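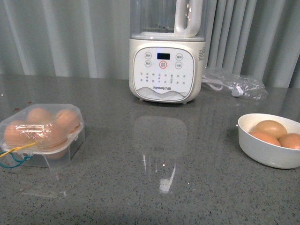
The kitchen bench budget: where we've landed

14 Jan 2019

Happy new year, everyone! I promised back in September that I'd come back with proper numbers for the kitchen bench, and I've finally had time to sit down with the quotes (and a very large pot of tea).

First, the arm. We're keeping the one we have. I know a few of you were hoping for the newer Kenlow, and so was I, but it would swallow the whole year's money and leave us nothing to put on the end of it. We've got $3000 to spend between now and the end of winter and I'd much sooner see it go on fingers, spares and a decent service.

So, fingers! Eggs are still the job I lie awake over. They're smooth, no two are quite the same size, and the gap between holding one and crushing one is tiny. Primberg quoted us $44 a pair for replacement fingers, and Zanetti came in dearer but with a softer pad already bonded on. My plan is to buy 4 pairs from Primberg now and ask Zanetti for a loan set so we can try the pads before paying for them. If you've got a view on this, please tell me before I sign anything.

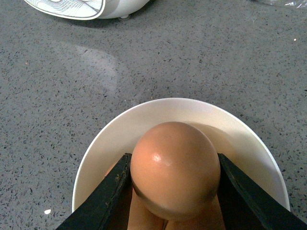 I've also put in a line for wear, which we left out altogether last year. Edges get scuffed and chipped, and I'd like us to swap fingers on a schedule instead of waiting until somebody grumbles. Same goes for cables. Ollham will do a yearly check of the arm and the wrist camera mount, and their quote is good for 30 days, so that one needs a yes or no fairly soon. I'm leaning yes.

Then there's the everyday stuff, which always costs more than I think it will. Eggs, bowls, plates, cloths, bin liners. I've given groceries their own line this time so they stop sneaking into "miscellaneous" and making me look bad. Kitchen appliances can wait. A blender is plenty to be going on with, and every new gadget means new buttons to teach and more bench space gone.

Still to sort out: whether freight is included in the Primberg price (I've asked twice), and whether we want a second power board on that side of the room. I'll send the full spreadsheet around once I've coloured it in properly. Comments in the grey column, please, and don't touch my formulas!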